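Chapter 4
Washstands and Vanity Tops
Leonie Berchtold

4.1 Scope

This chapter covers the servicing of stone vanity tops in guest bathrooms: clearing, wiping, drying and resetting. Cleaning of the basin waste and the trap is treated in Chapter 5.

Polished marble is a calcareous stone. Acids dissolve its surface and leave dull marks known as etching, which wiping does not remove. Descalers intended for chrome fittings must therefore be kept off the top, and only a neutral cleaner is used on the stone itself.

A vanity top is divided into three zones. The wet zone comprises the basin, the faucet and the stone next to them. The dry zones lie to either side and hold tissues, folded towels and plants. The soap dispenser stands at the boundary – close enough to the faucet for use.

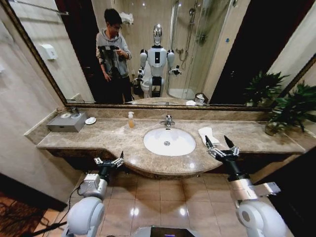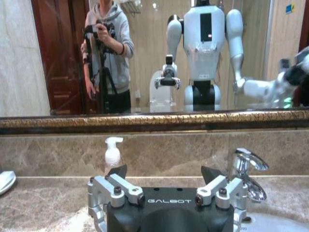

Figures 4.1 and 4.2. Marble vanity top with faucet and soap dispenser.

Work proceeds from the dry zones toward the basin. Loose items are lifted, never slid, as grit under a base will scratch the polish. In the Casgate survey of 88 bathrooms, 13 tops showed scratches of this kind. The joint between top and backsplash is dried last, with a folded cloth.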